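Können Maschinen schon aufräumen?
Bildergalerie, Stand 27. April 2023

Seit November sammeln wir bei Zanmont Aufgaben, die im Haushalt und im Laden täglich anfallen und die ein Greifer mit zwei Fingern erledigen soll. Die Liste umfasst inzwischen 27 Einträge. Zuständig ist Kazue Ichikawa, die vorher in der Verpackung bei Plaltov gearbeitet hat.

Die Bewertung ist einfach gehalten: geht, geht mit Aufsicht, geht nicht. Geschirr aus Kunststoff stapeln geht. Handtücher falten geht mit Aufsicht, ein Handtuch braucht dann drei Minuten. Kabel aufwickeln steht weiter unter geht nicht, ebenso Müllbeutel zuknoten. Im Lager von Ruangrit kamen 13 Aufgaben aus dem Verkauf dazu, vor allem Auspacken und Regale nachfüllen.

Am meisten Arbeit macht uns zurzeit die Pappe. Sie gibt nach, knickt und hat selten zweimal dieselbe Form. Für das Programm Jolis haben wir bisher 4000 Griffe ausgewertet. 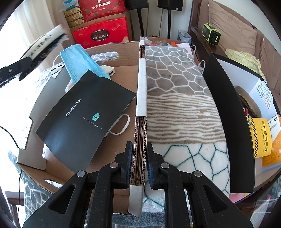
Wann kann man so ein Gerät für die Wohnung kaufen?
Für einzelne Arbeiten wie Staubsaugen längst, für das Aufräumen eines ganzen Zimmers rechnen wir in den nächsten Jahren nicht damit.

Altkarton, Eintrag 14 der Liste. Der schmale Streifen Wellpappe ist mehrlagig und mit weißem Papierklebeband umwickelt, die Finger fassen ihn am unteren Ende. Bewertung bisher: geht mit Aufsicht.

Die Einträge zu Glas und Besteck folgen, sobald die Auswertung fertig ist.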